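Recording a demonstration by remote control

Erkex, operator guidance, 04/12/2024

1. Clear the table before switching on.
2. Check that a green light shows on both arms.
3. Bring the two grippers to face each other, then start the recording.
4. Move slowly and keep the cables slack. 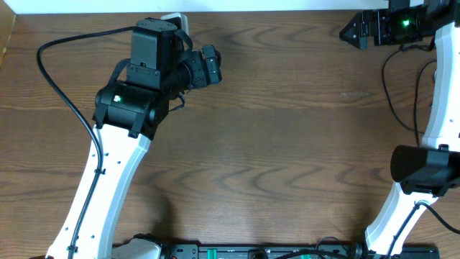 Each operator should complete 80 demonstrations of a task before it is passed for training. Questions should be sent to Zineb Bennani.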